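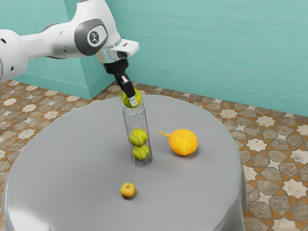 Hi all, re the return-to-work thing. I've been back from leave two weeks now so take this with salt. The phased hours only work if your manager blocks them in the shared calendar BEFORE you come back. Mine didn't and I had a 4:30 every day, which is daycare pickup. Also please can the parents' lunch be at a round table like the one up there, with the gray cloth on or off I don't care, the long ones in Hegarty mean you talk to one person the whole hour. Urszula says she can book something. Thursdays?

On Mon 17 December Kinga Vincze wrote:
> Does anyone know if the 30 days of phased hours have to be
> taken in one block? HR page says one thing and the form says
> another. I'm due back in July and would like to split them.
> Also is the nursing room on the second floor still bookable
> or is it just first come?
> Kinga

Kinga - you can split. Form 106, box at the bottom, write "split" and the dates. Ecaterina did it last year, two blocks, no fuss. Get it in before you leave, not after, I had to do mine from the couch with a baby on one arm and it took forever.

Nursing room is bookable but the link on the intranet is dead. Email Wyn Mostyn direct and he'll add you. Fridge in there is fine, label your stuff.

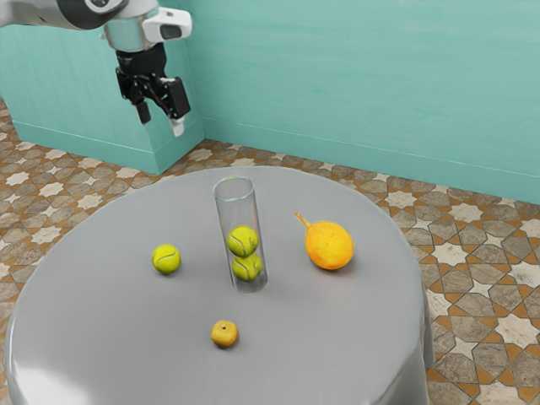 Round table, with the arm and gripper over to the left.

Other thing, travel. If Gellitz ask you to come on site in your first month back you can say no, it's in teh policy, page two I think. I said yes and regretted it.

Got to run, pickup. Will send the lunch dates when I hear from Urszula.

Adesuwa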